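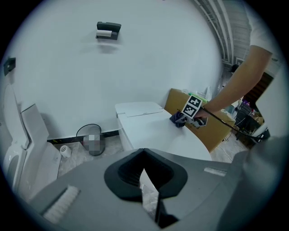
Torau Bridge work moves to the westbound side in December

Crews will switch to the westbound half of the Torau Bridge in December, and drivers who use Trosano Road to reach the highway should plan for a new traffic pattern. The eastbound half has its new deck and railings and will carry traffic in both directions while the other side is rebuilt.

There will be one lane each way across the bridge at all times except during the overnight closures described below. The speed limit through the work zone is 25 mph and applies day and night, including when no crews are present. Lanes are narrower than usual. Trucks with oversize loads may not use the bridge during this stage and must follow the signed truck route by way of Drenau.

Overnight closures

The bridge will close fully for 2 nights at the start of the stage so that crews can move the concrete barrier and paint temporary lane lines. Closures begin at 9 p.m. and end at 5 a.m. the next morning. If rain or low temperatures keep the paint from drying, the work will be pushed back to the next suitable night. Message boards on both approaches will show the dates at least one week ahead.

While the bridge is closed, eastbound drivers will be sent south on Vidmar Avenue, across the river at the lower crossing, and back north on Mill Street. Westbound drivers will follow the same route in reverse. The lower crossing has a posted height limit, and drivers of box trucks and motor homes should check their clearance before following the detour. Emergency vehicles will also use the detour, and dispatchers have been given the closure hours.

Ramp changes

The ramp from westbound Trosano Road to the northbound highway will be closed for the whole stage. Drivers can continue to the Drenau interchange and enter the highway there. The southbound ramp stays open, but the merge lane has been shortened and a stop sign has been added at the end of it. Please come to a full stop. The sight distance is limited by the barrier, and traffic on the bridge does not stop.

The left turn from Vidmar Avenue onto the bridge will not be allowed from 3 p.m. to 6 p.m. Drivers going that way in the afternoon should use the signal at Mill Street. The signal timing there has been changed to give more green time to turning traffic.

Walking, biking and buses

The sidewalk on the eastbound side is open and will stay open, including during the overnight closures. The westbound sidewalk will close when the barrier is moved. People on bikes may ride in the traffic lane or walk their bikes on the open sidewalk. The sidewalk is five feet wide and there is no separate bike lane during construction.

The bus stop at the west end of the bridge is moving 100 yards west, to the far side of the Vidmar Avenue intersection. The temporary stop has a sign and a bench but no shelter. Schedules are unchanged, although riders should allow extra time in the afternoon. Buses that run after 9 p.m. will follow the detour on closure nights and will not serve the stop at the west end.

Noise and parking

Removal of the old deck will be done on weekdays between 7 a.m. and 5 p.m. Residents on the lower end of Mill Street will hear saws and breakers during those hours. Night work will be limited to barrier moves, striping and two concrete pours, which have to be done when traffic is light.

Street parking on Vidmar Avenue within one block of the bridge is being removed until the project ends. Signs will go up three days before the change, and vehicles left in the area after that may be towed. Driveways will stay open. The gravel lot beside the river trail is being used for equipment and is closed to the public.

What comes next

The westbound deck is expected to take through the spring, depending on weather and river levels. Once it is finished, both halves will be open and crews will return for final paving, lighting and permanent striping. That work will need short lane closures but no detour.

A notice with a map of the detour has been mailed to 1,000 addresses closest to the bridge. Extra copies are at the Trosano public works counter and the Drenau library. To report a missing sign or a problem in the work zone, call the public works office during business hours. After hours, use the number posted on the project signs at either end of the bridge.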